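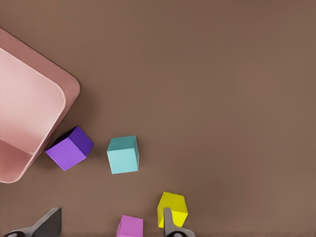

Notes for the Latemell talk. Forty minutes including questions. Osamu has the clicker and has promised not to narrate.

**Opening (stand still, don't pace)**

Good evening. I've been asked to speak about how a town loses its bus. I should say up front that we got ours back, so if you came for a tragedy you can leave at the break and still catch the 7:14, which exists.

Wait for the laugh. If there isn't one, go on as though there wasn't meant to be.

My name is Imani Halvorsen. I've lived in Latemell for 14 years, which makes me a newcomer with opinions. Before that I lived in a city where buses came so often that I used to complain about them bunching. I think about that person sometimes and I'd like to shake her.

**The route as it was**

The Number 7 ran from the ferry landing, up Frandsen Road, past the school, past the clinic, then out to the Gemance turnoff, where it waited for a few minutes for reasons lost to history and came back again. Show the old map. Let people find their own houses, they'll do it anyway and you can have some water.

Points to make over the map:

- The loop by the clinic was added so people wouldn't have to cross the highway. It added four minutes, and for years those four minutes were the most hated thing in the timetable.
- The stop called "Creamery" is nowhere near the creamery. The creamery moved. The stop has not been told.
- The Gemance end served very few houses, but nearly everybody out there used it. Keep hold of this, I come back to it.

**How it went**

Routes don't usually get cancelled. Cancelling is rude and it gets in the paper. What happens is that they're adjusted.

First adjustment: the last evening run went. Reason given was low ridership in the evening. Fair enough, it was low. But the people who'd been coming home on the last bus had also been going out on an earlier one, and once they couldn't get home they stopped going out. So ridership in the afternoon dropped, and the following year someone noticed that the afternoon was looking a bit thin.

Second adjustment: every hour became every two hours. (Do the bit with the wristwatch here. If it gets nothing, cut it for Gemance next month.)

Third adjustment was the timetable itself, which was reprinted in August with a footnote. I've brought the footnote. It says that trips marked with a diamond run on school days except where marked with a second diamond. I showed this to Halfdan Dalsgaard, who drove the route, and asked him what it meant. He said he'd been going by the old one.

Pause. Look at Halfdan if he's there. He said he'd come, but he said that last time.

**The number**

In the last full year of the two-hour service, the Number 7 carried 3734 passengers. I want to spend some time on that because it was read out at the meeting as though it explained itself.

It's a count of fares. Children under school age weren't in it. Neither were people with a clinic pass, as the pass was shown to the driver and not tapped on anything. And when the card reader was broken, Halfdan waved people on, and I'm told the card reader had a difficult winter.

None of this is anybody's villainy. I'd like to be clear about that, as I've had a letter. The people who did the count had a machine, and the machine produced a number, and the number went into a table next to other numbers from much bigger places. Our row looked terrible. It would have looked terrible if the whole town had moved onto the bus and slept there.

Possible question: "So what was the real number?" I don't know. Say so. Villads Egilsson stood at the clinic stop with a notebook for two weeks and came back with figures that were higher, a cold, and strong views about the shelter. I wouldn't publish his figures as proof of much. They were good enough to get the row taken out of the table and looked at by itself, and that was all we needed from them.

**What we tried that didn't work**

Be quick here, it goes on a bit if I let it.

- *The petition.* We were proud of it. It was received with thanks. I believe it's still being received.
- *The angry meeting.* Very well attended, mostly by people who'd driven to it.
- *The ride-share list.* A good idea on paper, and it stayed on paper, taped up inside the post office. Everybody offered lifts. Hardly anyone would ask for one. It's one thing to catch a bus, and another to phone your neighbour and tell her you've a thing at the clinic, and then be asked what thing.
- *The app.* I'm not going to discuss the app.

I think the list is the part to slow down for. A bus doesn't ask where you're going or how it went. You can sit on it in a foul mood. I'd never thought of that as a feature until people started telling me what they missed, and what they missed was being left alone in company.

**What did work**

Less exciting, sorry.

Gunnlaugur Baldursdóttir rang the school and asked when its own contracted bus was sitting idle. The answer was most of the day. Then she rang the clinic and asked whether they could book people from the Gemance side into the same part of the morning. They could. They'd always been able to, no one had lined the appointments up with anything before because there was nothing to line them up with.

So the present service is the school bus, between its school runs, going out to Gemance and back by way of the clinic and the ferry. It's yellow and the seats are built for people with shorter legs than mine. Four round trips on weekdays and one on market day. The fare is the same as it was. Halfdan drives it, and continues to stop at Creamery.

Show the new timetable. It has no diamonds. There was a move to include one, for continuity, and I opposed it.

**Costs, since somebody will ask**

The town pays for the extra fuel and the driver's hours. The school keeps paying what it was paying. The most awkward part was the insurance, which took longer than everything else in this talk put together and which I've got in a separate folder, with tabs, for anyone who is having trouble sleeping.

Don't open the folder on stage. Last time I opened the folder.

**Things I'd do differently**

I'd have gone to the drivers first. We spent most of a winter theorizing about who rode the bus and why, and the whole time there was a man in town who'd looked at every one of them in his mirror.

I'd have asked for the evening run back at the start, while we had people's attention. We didn't, we were being reasonable, and we still haven't got it. If you're in the middle of one of these yourselves, ask for the evening run early. You can always be talked down to what you wanted.

And I'd have kept the old timetables. There's a gap of several years where nobody seems to have saved a single copy. If anyone here has one in a kitchen drawer – and I know what your drawers are like – I'd be glad to borrow it. I'll photocopy it and give it back.

**If running short**

Tell the one about the goat. It's a true story and Villads will back me up, though he remembers the goat as larger.

**If running long**

Drop the costs section and go straight from the new timetable to what I'd do differently. Don't drop the ride-share list.

**Questions**

Repeat each one into the microphone. The room seats 80 and the back rows can't hear a thing, they just nod. If someone asks about the parking at the ferry, say it's a very good question and that Osamu would love to hear about it afterwards.

Finish by 6:55. People need time to find their coats before the bus.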